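Wumisell Early Learning Certificate
Unit 3: The Pretend Kitchen Table
Notes to go with the evening session, February 15, 2018
Instructor: Puspita Yeoh

Before we start

Welcome back, and thank you to everyone who stayed late last time to help stack the chairs. These notes cover most of what I plan to say tonight, plus a few things I always run out of time for. Please don't try to write everything down while I'm talking. I would much rather you had your hands free for the sorting activity in the second half, and you can scribble in the margins later on.

We have spent two units on books and blocks, and now we come to the corner of the room that gets the hardest wear of all. Children will cook in a pretend kitchen from the minute their coats are off. They will cook things that have never been cooked before (I was once served a boiled shoe, with great ceremony, and asked if I wanted seconds). Our job tonight is mostly about the table: what goes on it, how much goes on it, and what we say, and don't say, while the cooking is going on.

1. Why a table and a few things, and no big play stove

I know many of you have the big molded play kitchen with the oven door and the sink. If you have one, wonderful, keep it. But a plain low table with a handful of kitchen things spread out on it does most of the same work, and it does one thing better, which is that four or five children can stand around it and all see everything at once. At the big play stove, one child cooks and the rest look at the back of that child's head.

A light, plain tabletop helps more than you might guess. Pale colors, bright colors and black all show up well against it, and a child who is looking for the strawberry can find it without first digging through a pattern of daisies. If your table is dark or very scratched up, lay a plain cloth over it and tape the corners underneath.

2. Real things and toy things together

Shahzad Niazi asked a very good question at the end of Unit 2, and I promised I would answer it here. He wanted to know whether it confuses children to have real kitchen tools next to toy food. My answer, after 18 years of doing this, is that it does not seem to bother them in the slightest. A three-year-old knows perfectly well that the banana is for pretending. What she enjoys is stirring it with a spatula that feels like the one at home.

So do mix them, within reason. From the real kitchen I like to borrow:

a colander, the bigger the better
a mug with a handle large enough for a small hand
a light frying pan
a slotted spatula or turner
a plate and a small bowl

And from the toy bin, fruit to begin with. Fruit is easy to name and the colors are strong. Vegetables can come in the second week, and after that the mysterious things, by which I mean the toy croissant that everybody takes for a crab.

Check every borrowed item for chips, sharp rims and loose handles before it goes out. Run your thumb all the way around the edge of the pan. Nothing breakable, nothing heavy enough to hurt a foot, and no toy food small enough to be swallowed. If your group includes any children under three, please go back to the safety sheet from Unit 1 and use the test tube on each piece. Do it even if the package says it is fine.

3. How much to put out

Less than you want to! This is the part where I get a little preachy, so bear with me. When I started out I had a bin of 200 pieces of play food, and I was terribly proud of it, and every morning I tipped the whole thing onto the table. What happened next was always the same. The children swept it onto the floor. They weren't being naughty. There was simply no room to cook.

Put out two or three things to cook in or drain with, one or two tools, a few dishes, and a small handful of food. Leave some bare table between them. The bare parts are where the work gets done, and a child needs somewhere to set the spoon down.

Sólveig Kárason runs the toddler room at Grirnance and has gone even further than I would. She starts each week with one pan, one spatula and one kind of fruit, and adds something new every morning. I visited in November and watched a little boy greet a colander as if it were a cousin he had not seen in years. It may be too slow for a mixed-age group, but I've stolen the idea of the morning addition and I recommend it.

4. Words that live on the table

Here is where the language comes in, and for those of you doing the written assignment, this is the section to lean on.

Naming words are the obvious ones: mug, bowl, plate, pan, colander. Please use the real word every time. "Colander" is a lovely word and children adore it once they have it. If you say "the thing with the holes," then the thing with the holes is what they will call it in second grade.

Place words are the ones we forget. Almost everything on a kitchen table is in, on, under, next to, between or across something else, and a child hears very few of those words unless we go out of our way. Try them out loud as you lay the table in the morning. The strawberry goes in the bowl. The spatula goes across the pan. Where shall we put the orange? Then wait. Count to five in your head if you have to, and I promise it will feel like an hour.

Describing words come next. Round, oval, flat, deep, shiny, striped. A colander gives you "holes" and a slotted spatula gives you "slots," and children can spend a very happy ten minutes on the difference between the two. You might ask which one would let a pea through.

Action words are pour, stir, drain, flip, scoop, serve, peel, share. "Serve" is the one that brings in the quiet children, I find. A child who would never push in to do the cooking will often carry a plate across the room to you.

5. Sorting games

We will do two of these tonight at the back tables, so bring your coffee with you.

Game one: same color. Choose a color that turns up on several items. If you happen to have a matching set of kitchenware, you are in luck. Hold up the mug and ask who else on the table is wearing this color today. Let the children bring things to you one at a time. You'll get some arguments over greens and blues, and those arguments are gold, so let them run.

Game two: same job. This one is harder and suits four-year-olds and up. Which things hold food? Which things move food? Which things do we eat? The colander always starts a debate, and so does the half orange (is it a thing we eat, or is it a thing we squeeze?). Saqib Kakakhel played this one with his group after our last course and told me that a girl put the mug with the tools on the grounds that it moves juice into your mouth. I have thought about that ever since and I can't find the hole in it.

If you have time left over, try a quiet game with a cloth. Everyone looks at the table, the cloth goes over, one item comes out from underneath, and the children tell you who has gone. Start with five items on the table. Eight is plenty, even for the older ones.

6. What to say while they cook

As little as you can manage, I'm afraid. I say this as a talker. Sit low, at the corner of the table and away from the middle, and let yourself be given things. When you are handed a plate, eat noisily and ask what's in it. If two children want the same pan, try "I wonder what else could be a pan" before you go hunting in the cupboard for a second one. A plate will do, or a bowl, or on one memorable morning my hat.

Please try not to correct the cooking. Fruit in a frying pan is fine. A whole strawberry in a mug is fine too, and so is tea made entirely of orange.

7. Putting away

Children who have laid the table can unlay it. Tape a paper outline of each big item to the shelf, trace it a little larger than life, and let them match the shape. Long handles on tools go pointing the same way. Food goes back in a tub with low sides so that you can see at a glance what is missing.

Wash everything in warm soapy water at the end of the week, and sooner if there has been any real tasting. Let the colander dry upside down.

For next time

Lay a small kitchen table in your own room, following section 3, and watch it for twenty minutes without joining in. Write down every place word you hear. Bent Briem will be collecting the sheets at the door, and he has kindly made 42 copies of the blank form, so there are spares if yours meets with jam.

If you can't use your own room, work from the table at the end of these notes. Write one sentence for each place word in section 4, using the things you find there, and then pick one item and plan where you would move it for your morning addition.

Reading: the chapter on home corners in the Kasero course book, and the short piece on play and talk that Puspita will leave by the sign-in sheet. (That's me. I will leave it by the sign-in sheet.)

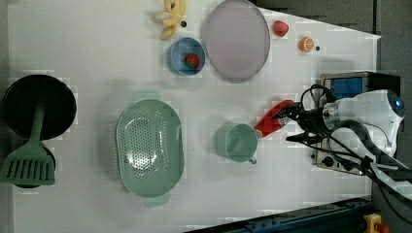

Table for Unit 3: pan and slotted spatula, colander, mug, small bowl, large plate and toy fruit.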